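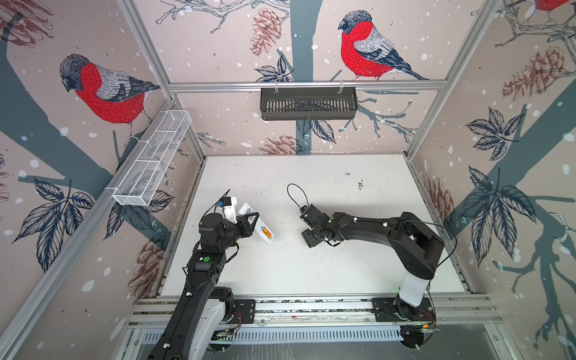

Winter birds and pine cones on the walls.

Joana Valente ran all the way up Musell hill, and oh, what a morning for it! Snow on every fence, and 77 bullfinches puffed up in the old pear tree — she counted twice for the bird club.

"Seventy-seven!" she yelled through Mudassar's door. "Last February we had seven!"

He dropped his toast and grabbed his boots.

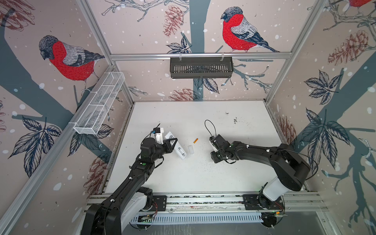 Bullfinches among bare branches.

They stood under the tree until their toes went numb, grinning like kids.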